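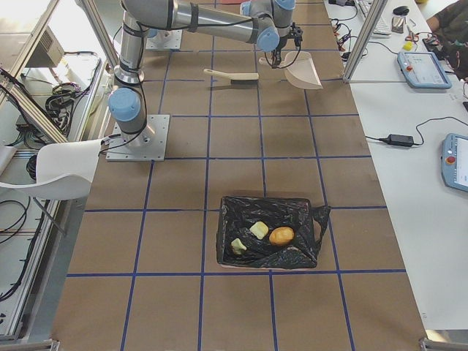 Crumbs: A Short Campaign

The Trindatbridge newsletter has now run the crumb item in three issues, and Lenni Savolainen in the end office has asked for a fourth. He keeps a long-handled brush and a cream-colored dustpan within reach at all times and would like the rest of us to know that they are communal.

A few points of procedure, then. A bread roll is a sweepable object once it has reached the table. So is a cube of whatever that pale yellow stuff is. Brush toward the pan, tip into a bag, tie the bag. Lining a shallow tray with a black trash bag works very well for the bigger leftovers, provided someone eventually takes the bag out – Saeed Ansari found one in October that he prefers not to discuss.

Brown paper on the tables gets changed on Saturday. Until then it is a table covering and should be brushed like one. Crumbs on the tape lines count as crumbs.

We have 11 dustpans on the books and 20 brushes, which tells you something about where the pans go. If one is propping open a door near you, please bring it back to the supply closet by 5.

New trash bags are on the second shelf, behind the paper towels.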